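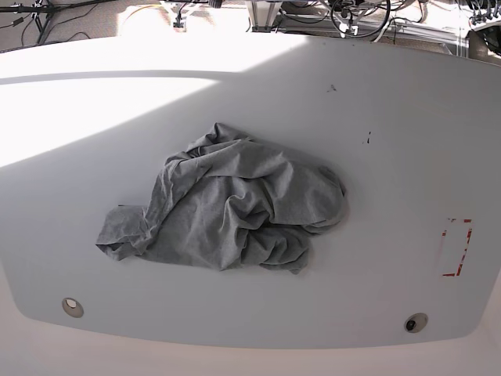 Mireille Delorme
Investigadora em conservação têxtil, Oswood

3.2 Formação de borboto em tecidos cinzentos

A avaliação visual do borboto é sensível ao tom do tecido. Nos cinzentos (Figura 1), o contraste entre fibra solta e fundo diminui — sobretudo sob luz difusa — e os avaliadores tendem a atribuir graus mais altos. Slaoui propôs, por isso, a observação com luz rasante.

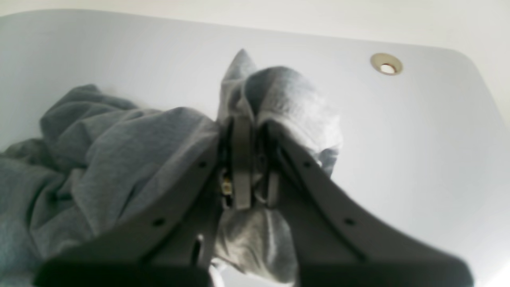
O ensaio de abrasão foi interrompido aos 2000 ciclos. Dos 595 provetes, 46 foram excluídos por defeito de corte; os restantes foram classificados por dois avaliadores independentes.

Artigos relacionados
Delorme, M. Abrasão em malhas de algodão
Slaoui, N. Luz rasante e grau de borboto
Guillot. Lavagem doméstica e perda de fibra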